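From: Yolanda Figueroa
To: Ruotsalainen family list
Date: September 4, 2021
Subject: Re: [Ruotsalainen] Obituary draft and the memorial

Gudrun, thank you for getting the draft out so quickly. I have read it through twice and my comments are under your paragraphs. I cut the parts I had nothing to say about.

Gudrun Wendt wrote:
> He was born in Netavden, the youngest of the family, and
> moved to Flanik after high school to work at the Kindov
> paper mill, where he stayed until he retired.

He was the second youngest. Aunt Helmi was born after him but died as a baby, and I think Mom would want her counted. Could we say "one of the youngest" or just leave it out? Also, he did two years in the Army between high school and the mill. The discharge papers are in the blue folder with the house deed. I can scan them if the funeral home needs them for the flag.

> He is survived by his wife, his daughters, 11
> grandchildren, and many nieces and nephews.

11 is right. Please put Mom's name in, and put the sons-in-law in parentheses after the daughters, the way it was done for Grandpa. The paper charges by the line. I called them and the draft as it stands comes to $743 with a photo. If we take out the list of fishing trips it should drop. I would keep the sentence about him teaching half the street to drive, because people will look for that one.

> In lieu of flowers, the family asks for donations to
> the church roof fund.

Fine with me. The fund still needs $2,000 and he talked about it all last winter.

About the memorial itself. The pastor can give us the church in the morning and the hall downstairs for lunch afterward. The burial of the ashes will wait until December, when the cousins can come over. I would leave the December part out of the newspaper and only send it to this list.

The house is ready for anyone who wants to stay. There are beds for six and the couch in the den folds out. I washed all the sheets and towels, and you can use the washer while you are there. Detergent is on the shelf in the hall closet. 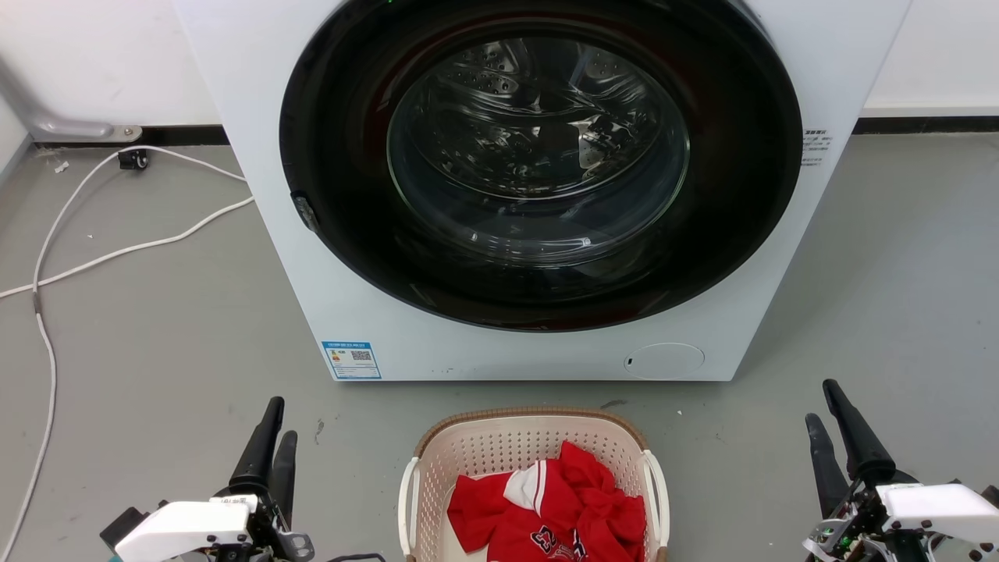
The washer at the house

The key is with the neighbors on the left side. Please don't take anything out of the garage yet, even if he promised it to you. Mom wants to go through the tools herself, and she has asked that we wait until after the service. The same goes for the photo albums – if you want copies, write to me and I will make a list.

Two things I still need from people on this list:

Pallbearers are not needed now, but we need someone to read the psalm. Gudrun, would you do it? He liked how you read at the wedding.

Also, if you have a picture of him from the mill years, please send it. The only ones I have are from the retirement dinner, and his eyes are closed in both.

I will send the corrected obituary to the paper tomorrow at noon, so let me know before then if something is wrong. After that they charge for changes.

Mom is doing all right. She is sleeping better and would like phone calls, but in the afternoon, not the morning.

Yolanda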